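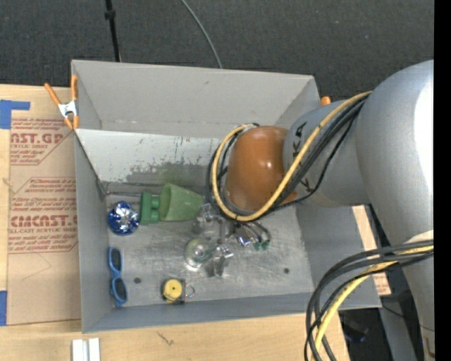 In-kind support should come out of the budget altogether, a reader wrote under my last post on grant applications, as it is money that never moves and assessors only argue about it. Two further comments agreed. I don't, and the reply got too long for the comment box.

Last updated: March
Print this page | E-mail this page

First the definition, as funders mostly use it. In-kind support is something the project needs, would otherwise have to pay for, and is getting free or below the usual price. All three conditions matter. A room you'd never have hired is not support in kind. Neither is your own kitchen table.

The case I know best is my own application to the Stankevičius fund, for the sound piece that ended up at Nemham. The form had an income column and an expenditure column, and a single line under income marked "support in kind (state basis)". There was no box for the basis. I put it in the notes, and I'd advise the same to anyone whose form has the same fault.

Kovstead gave me the use of their editing room free of charge for 24 hours in total, spread over several weeks. Their published rate was £42.50 an hour, so the value was £1,020. That figure goes in twice: once under expenditure as room hire, once under income as support in kind. The two cancel. The cash you are asking for is unchanged, and the total cost of the project is now correct, where before it was too low by £1,020.

This is the part the comments objected to. If the two entries cancel, why put them in? The answer is that most funders cap their grant at a share of the total cost. Leave the room out, and the total falls, and the cap falls with it. You may find that the sum you need is over the limit for a project which, properly costed, is well inside it. I have seen one application go back for exactly this, and the applicant repaired it by adding a made-up marketing line. The room would have done the job and been true.

There is a second effect. An assessor reading a budget with no room hire in it will ask where the editing is going to happen. A blank looks like an oversight. A line with a matching entry under income looks like an arrangement.

Now the valuation, where I think the complaint has some force. I use the following rules.

Use the price you would have been charged. If the host has a published rate for artists and a higher one for companies, use the artists' rate. If there is no published rate, ask for an e-mail from the host stating one, and keep it.

Count only the hours you will use. Kovstead said I could have the room "whenever it's free", and I could have valued that at almost anything. I valued the hours in my work plan.

Discounts count for the difference only. The van to Nemham was offered below the normal price and I paid £235. The £235 is cash expenditure. The discount can go under support in kind, with the full price under expenditure, but only if you have the full price in writing. I didn't, so I left the discount out and entered the cash. It was a small amount and not worth a query.

Don't value your own unpaid time unless the guidance asks for it. If it does, use the same day rate that you use for paid days elsewhere in the budget. Two rates for the same person in one spreadsheet will be noticed.

Pornov, which is the budget template a lot of us were passed at one workshop or another, handles this badly. It adds support in kind to the cash income and gives a single total, and the percentage at the foot of the sheet is worked out from that. Some funders want the share calculated on cash only. To fix it, insert a row beneath the cash lines, subtotal there, and point the percentage at whichever total the guidance names. Check that the contingency formula hasn't moved as well. In my copy it was taking its percentage from the in-kind lines, so I was holding a contingency against a free room.

Reporting at the end is simpler than people fear. I sent roughly 3 pages: the final budget against the original, a note on variances, and a signed line from the host confirming the hours given. I'd used all of the hours, so there was no variance on that row. Had I used fewer, both entries would have dropped by the same amount and the cash position would have stayed where it was.

One correction to the last post while I'm here. I said VAT should be left off in-kind values in every case. If the host would have charged you VAT and you can't reclaim it, the price you would have paid includes it, and so should the value. Check whether the published rate is quoted with or without. Kovstead's was quoted with.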